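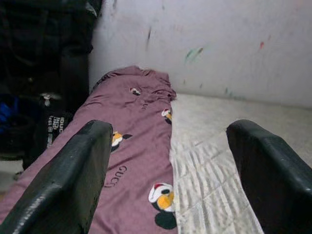 Printed mauve bed linen and white sheet, Section 4.

4. Changing and Making the Bed

This section applies to all guest rooms fitted with a Thiele mattress. It replaces the instructions issued in December and is in force from Aug 1, 2026. Staff should read the whole section before beginning work in a room.

4.1 Removing used linen

1. Open the window and switch off any fan standing near the bed.
2. Take off the top cover first, then the pillowcases, then the sheet. Fold each item inward as it comes off.
3. Check the folds for personal belongings. Items found are handed to Ute Meinecke at the Dinness desk.
4. Sort printed and colored fabrics apart from white linen. Place nothing on the floor.

Note: Printed covers are the property of the house unless the guest has declared otherwise on the arrival form (Form 761).

Caution: Do not shake linen indoors. Dust settles on the mattress and on the floor tiles, and the floor must then be cleaned a second time.

4.2 Floor and surroundings

1. Move small items clear of the bed on the side where you will be working.
2. Sweep under the bed frame before mopping. Use Cimis floor cleaner at the strength given on the container.

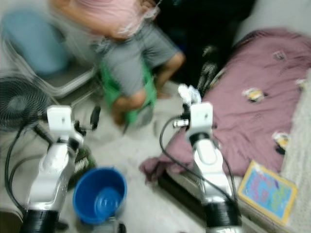
3. Keep buckets and cloths away from the mattress at all times – a damp border takes a full day to dry. Chairs and racks may be moved to the wall, provided that the door can still be opened completely.
4. Allow the floor to dry before fresh linen is brought in.

4.3 Inspecting the mattress and pillows

1. With the mattress bare, look over the top surface, the piped seam and the side border. Record any stain or open stitching on the room sheet.
2. Smooth the quilted cover by hand from the center outward.
3. Where the mattress is fitted with straps, check that they are firmly sewn. Straps are intended for positioning only and must not be used to lift the mattress.
4. Examine each pillow for marks. A pillow labeled by hand stays with the room to which it was issued.
5. Turn the open end of the pillowcase away from the door when the bed is made up.

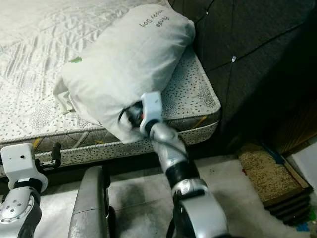 Selma Nedeljković has asked that step 5 be relaxed for the narrow rooms at Skestanis, where the head of the bed stands beside the door and the open end shows whichever way the pillow is laid. In her view it would be enough to tuck the open end under. The request has been accepted for those rooms only.

4.4 Completion

Fresh linen is issued until 1600. Enter the room number and your initials on the room sheet, and leave the sheet with Ottmar Kuhlmann before going off duty.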